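Laketti Shared Workshop – Members' Forum
Projects > Robots and automation
Thread: Gripper finger pads keep lifting

kalliopi_y
Member, posts: 1232
Posted 2020-12-21

I'm after some advice on pad material for the handheld gripper I've been building on the back bench. The fingers are printed, two screw holes in the top face of each, and the jaws run off a small servo. The drive side is fine now that I've swapped the linkage for the Maltik one.

The trouble is the lining on the inside of the fingers. I cut strips from a roll of self-adhesive rubber, wiped the print down with metho and pressed them on. The left one is coming away again. This is my third go at it since April.
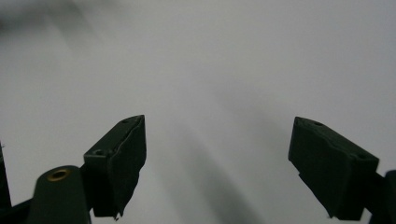 Jaws open. Left finger has the ragged edge, right one is holding for now.

I don't want to reprint the fingers if I can avoid it. They took most of a day and I'm nearly out of the dark green.

Kalliopi Yordanov

---

tirell_bench
Posted same day

What glue is on the back of the strip? Most of the cheap rolls are made for cupboard doors and the adhesive creeps as soon as you load it sideways. Peel the left one off completely, scuff the print with 180 grit and use contact cement. Both faces, wait until it's tacky, then press.

---

Eleni Babić
Posted same day

I'd disagree with contact cement. Once it's on you can't change the pad without wrecking the face of the finger, and pads wear out. I went through 7 sets on my sorting arm in one winter.

I cast mine in silicone with a lip that wraps around the finger and gets clamped by a small plate. No glue at all. You've already got two holes in the top of each finger, so you could pick up one of those with a longer screw.

---

tirell_bench

Wrapping the tip adds thickness right where she wants it thin. Try picking up a washer with it.

---

Eleni Babić

Mine picks up washers. The lip is 6 tenths of a millimetre. It's slower than glue to set up, I'll give you that.

---

kalliopi_y

Thanks both. It's the cheap roll, so that probably answers it. I do want to be able to lift small flat parts, mostly the spacers for the Qiu clock kit, so I'm wary of anything bulky at the tip.

Eleni – what hardness silicone did you use?

---

Eleni Babić

Shore 30. I tried 20 first and it tore at the screw. There's a half tub of the 30 on the shelf above the lathe, help yourself. Mix it by weight.

---

tirell_bench

Still say cement. Do one finger each way and see which lets go first.

---

kalliopi_y

Fair enough. Cement on the right, silicone on the left. I'll print the mould for the left pad tonight and post when I've got some hours on them.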